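Posted in: Student Projects > Robotics
February - by the Penry build team

Project Gretomeo: Two Arms, One Table, a Lot of Blocks

Our project started with a pretty simple question: can two robot arms tidy up a table of toy blocks without getting in each other's way? We had 11 weeks in the shared workshop at Vollivby to find out, and we loved pretty much all of them (even the week we spent on cables!).

We named the project Gretomeo, and the program that decides which arm goes where is called Drunano. There are three of us on the team. Two of us had only ever programmed wheeled robots before, so arms were a big jump. A wheeled robot that is an inch off is still basically in the right place. A gripper that is an inch off closes on air, or pushes the block into its neighbor and now you have two blocks in the wrong spot.

The table came first. We wanted a surface that wouldn't flex when both arms moved at once, so we went with butcher block inside a black metal frame, and mounted one arm on each side. Getting the arms to agree on where the middle of the table was took way longer than we planned. Each one measures from its own base, and our first set of numbers had them disagreeing by the width of a finger. We ended up touching both grippers to the same pencil mark, over and over, at different spots on the wood.

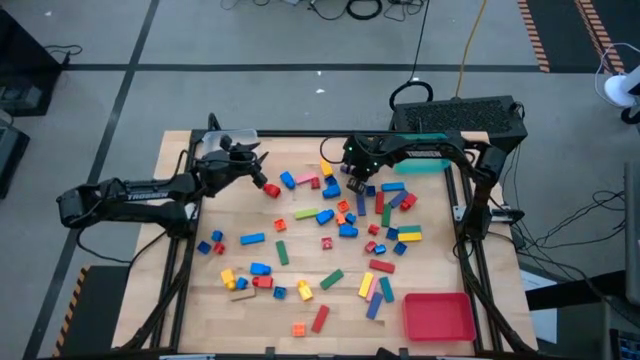 Once the arms agreed, we could work on sharing. Our first version of Drunano split the table down the center line and gave each arm its own half. It was safe and very boring to watch - and it got stuck any time a long beam lay across the line. The second version lets an arm ask for a patch of table, and the other arm keeps out until the patch is released. That was our favorite part to write. The first time they traded places over the center we all yelled, and someone at the next bench dropped a wrench.

Long beams are still the hardest pieces. Grab one too far from the middle and it swings. Small cubes are easy to hold but hard to reach when they sit close to something taller. We now have three rules for picking the next block: take the one with the most open space around it, grab beams near the center, and skip anything the other arm is already near.

By the end we had logged 3000 pick attempts. We still need to sort the failed ones by shape, and we'd like to try a slower approach speed in crowded areas. The code also needs a real stop button on the screen, as right now you have to type the command, and one of us types very badly under pressure.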